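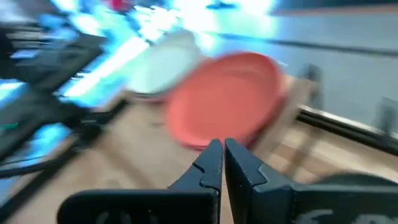 The plate-stacking cell at Flulport was stopped on April 17, 2018 after the right arm closed on a plate it had already lost, and it stayed stopped until the following morning. The task is a simple one on paper. The arm picks a plate from the table, carries it to a stack and releases it, with an operator driving through handheld controllers. The trouble is confined to the approach. When the wrist swings in quickly, the fingers stay sharp in the wrist camera and everything past them smears, so that a red plate lying just beyond the fingertips has its rim smeared by the streaks and the pale plate behind it is blurred as well. The plate-finding software, Petchrat, takes its grasp height from that rim.

The log shows the following. At the start of the fault Petchrat reported a valid rim position 4 mm lower than the true one. The left finger went under the plate and the right finger came down on top of it. The grip force climbed to the limit of 60 newtons, the plate slid out sideways, and the fingers closed fully on nothing. The controller should have read a closed gripper with no load as a missed grasp and held position. It read it as a thin object and began the lift.

No one was hurt and no plate was broken. The arm was unloaded and moving at reduced speed when Nandi Nkosi pressed the stop. We are treating it as a safety matter all the same. A controller that believes it is carrying something will complete the whole transfer path, and part of that path crosses the area where a second arm may be working.

Two separate faults were found.

The first is in the image check. Petchrat scores each camera image for sharpness before using it, and images that score under the threshold are supposed to be thrown away. The score was being computed over the full picture, fingers included. The fingers have hard black edges and never blur, so they lifted the score of every image, good or bad. Of 3000 images pulled from the log, 70 had passed the check with the plates too smeared to measure. Wiroj Hemmin has masked the fingers out of the calculation and reset the threshold. On replay, all 70 are now rejected.

The second is in the gripper settings. The minimum object width had been set to zero in July for a trial with thin sheet and was never put back. With that value no closure counts as empty. The setting has been restored and is now checked at startup. A mismatch blocks the arm from being enabled.

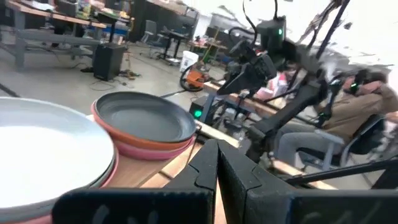

Wrist view at the plate table, with a second arm and a seated operator beyond.

Stacks make the rim problem worse. With a dark gray plate over an orange one and a pink one under both, the rims sit close together and a small height error puts the fingers on the wrong plate. Until the new threshold has more hours behind it, the following limits apply at Flulport and at the Damum cell, which runs the same software:

Approach speed is capped at 60 percent for the last stretch above the table.
The wrist must come to a full halt before a rim measurement is accepted.
After any grasp reported as thin, the arm holds and waits for the operator to confirm.
The second arm stays parked during a transfer.

The halt adds some 4 seconds to each pick. Operators have asked whether it can be shortened, and Wiroj will look at it once he has the replay results from Damum.

The Sodora controllers are not affected by the first fault, as they do not use the wrist camera for height. They do share the gripper settings file. Anyone running one should check the minimum object width before the next session and send the value to Nandi, along with the date the file was last changed.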